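Home Tips Paper Pens & Ink Workbench Archive

Drawing supplies at the kitchen table: which tips I believe

I draw at the kitchen table most evenings, and I have read far too many lists of tricks for people who do the same. Most of them get copied from one site to the next by people who haven't tried them. I've tried a good many. A few are fine.

Reviving dried-out markers

The usual advice is to dip the nib in warm water. With water-based markers this works for a while. You get a pale line, then a paler one, then you throw the marker out anyway. With alcohol markers it does nothing at all, and I don't know why anyone still repeats it. Rubbing alcohol dripped on the nib does help those, if the ink hasn't run out. If it has, you've made a damp empty marker.

Storing pens flat, tips up or tips down

Everyone has a rule. Dual-tip markers should lie flat, and I'll go along with that because one end goes dry on me when I stand them in a jar. Gel pens I keep tip down. Fineliners I have kept every way there is, and I can't see a difference. Hala Ezzat swears by flat for everything and bought a special rack from Orport to prove it. Her fineliners die at the same rate as mine.

Freezing pencils before sharpening

No. I put 7 colored pencils in the freezer overnight and left 7 from the same tin in the drawer. Two broke from each lot. What stops a soft core from breaking is a sharp blade, so change the blade. They cost very little, and most people I know have never changed one.

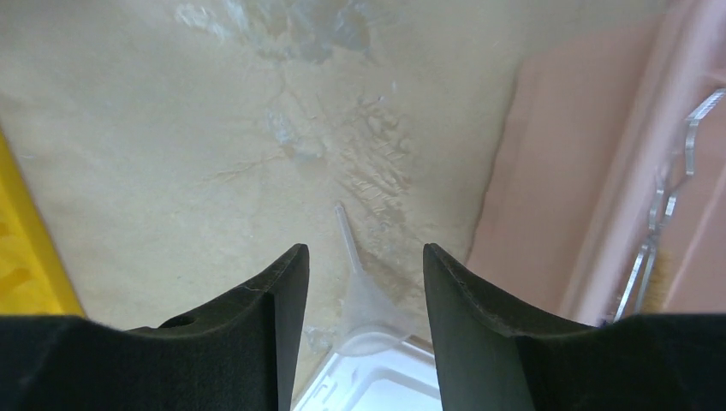
Bread as an eraser

Real bread, crust off, kneaded into a ball. It lifts charcoal nicely and leaves crumbs in everything, and if there's any butter in the loaf you get a grease spot that won't take ink. A kneaded eraser does the same job and doesn't go moldy in the box. I suspect the bread tip survives because it sounds old.

Flattening curled paper

This one I do believe, with limits. Mist the back of the sheet very lightly, lay it between two clean sheets of blotting paper, and put heavy books on top until it's fully dry. Some pages tell you 30 minutes. Give it a night, longer for thick paper. Do not use an iron on anything with marker on it – I lost a whole page of leaf patterns that way, and the ironing board cover too.

Getting ink off the table

Hairspray is the famous one. It used to work because of the alcohol in it, and plenty of cans have less of that now, so you end up with a sticky stain. Plain rubbing alcohol on a cotton pad is better on a hard, sealed surface. Try it underneath first. On varnish or shellac it can take the finish off along with the ink, a detail the cheerful lists tend to skip.

Sealing a pencil drawing with hairspray

The same can again! It yellows. I have a drawing from a June evening class that I sprayed on somebody's recommendation, and it looks like it hung in a smoker's hallway. Buy proper fixative and use it outdoors.

Rulers that smear

Stick a few layers of masking tape on the underside, set back from the edge, so the edge sits slightly off the paper. Abdelilah Lamrani showed me this, and I was ready to dislike it, but it works. Wipe the ruler between lines anyway.

Next I'm testing the rice-in-the-pencil-case trick against damp paper. I don't expect much from it.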